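How to Run a Lottery Pool at Work

By Marjatta Miettinen

A lottery pool is simple. Everyone puts in the same amount, one person buys the tickets, and any winnings are split. Most of the trouble comes from things that were never written down, so this page is mostly about writing things down.

What you need

A list of members, a one-page agreement, a folder for copies, and one person who is willing to buy the tickets every week. I have run the pool at our office in Vornport for 4 years, and it takes me less time than making the coffee.

Step 1. Pick the person who buys

Choose someone who is at work most days and passes a store that sells tickets. Name a backup as well. Our backup is Onni Tikkanen, and he has the same list and the same instructions that I have. When I was out for most of August he bought every ticket and no draw was missed.

Step 2. Decide which draws you play

Write down the name of the game, the days you play, and how many lines you buy. If you only want to play when the jackpot passes a certain size, write down that size. "When it gets big" is going to start an argument sooner or later.

Also decide whether you use the same numbers each time or let the terminal choose. Either is fine. If you use fixed numbers, put them in the agreement.

Step 3. Set the price and the deadline

We pay $2 each per draw. Money is due by noon on the day of the draw, and anyone who hasn't paid by then is out of that draw. It sounds strict for such a small amount, but the question of who was in and who was out is the one that ends up in court.

People going on vacation can pay ahead. Mark it on the list with their initials and the draws it covers. Don't lend anyone their share. If you do it once, someone can later say it was the usual practice.

Step 4. Write the agreement

One page is enough. Ours covers:

The full name of each member
The game, the days and the cost per share
The payment deadline
Who buys and who is the backup
How winnings are divided
What happens to small wins
What happens when someone leaves the company

Everyone signs and dates it and gets a copy. When a new person joins, make a new page and have everybody sign again. There are 19 of us now, so this takes a day or two of walking around.

Step 5. Buy the tickets and share copies

Keep pool tickets apart from your own. If you also play for yourself, buy those tickets in a separate purchase and keep both receipts.

Before the draw, photograph the front of every ticket and send the pictures to the whole group. Lay the tickets flat in good light and check that the numbers, the draw date and the serial number can be read. Put the originals in an envelope, write the draw date on it and lock it up. Where you can sign the back of a ticket, ask the lottery office how a group should do it - the rules differ from place to place.
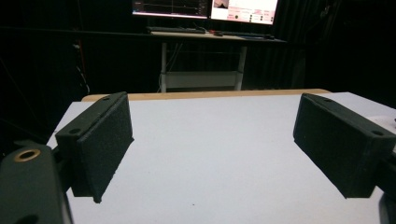
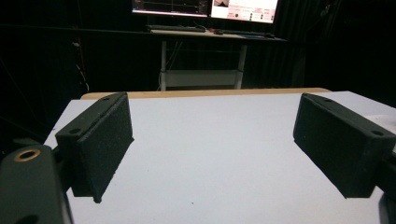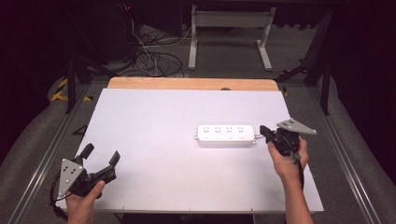
White power strip, four outlets
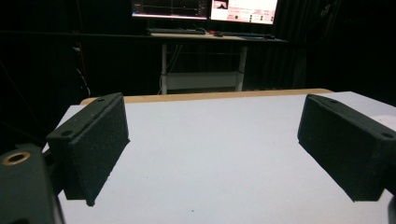
Step 6. Check the results

Have two people check every ticket, separately. I use the numbers on the lottery's website and Teodora Papadopoulos takes the tickets to the scanner at the store. Send the result to the group the same day, even when it is nothing.

Step 7. Handle the wins

We leave anything under $100 in the pool and use it for extra lines. Larger amounts are divided equally among the people who paid for that draw, using the list for that draw and no other.

For a really large prize, stop before you do anything. Put the ticket somewhere safe, tell the members, and call the lottery office to ask what a group claim requires. They will probably want identification from each person and a form showing the shares. Talk to a tax adviser before the money is paid out to one name.

Keep old lists and envelopes until the claim period for those tickets has ended. After that the losing tickets can go in the recycling.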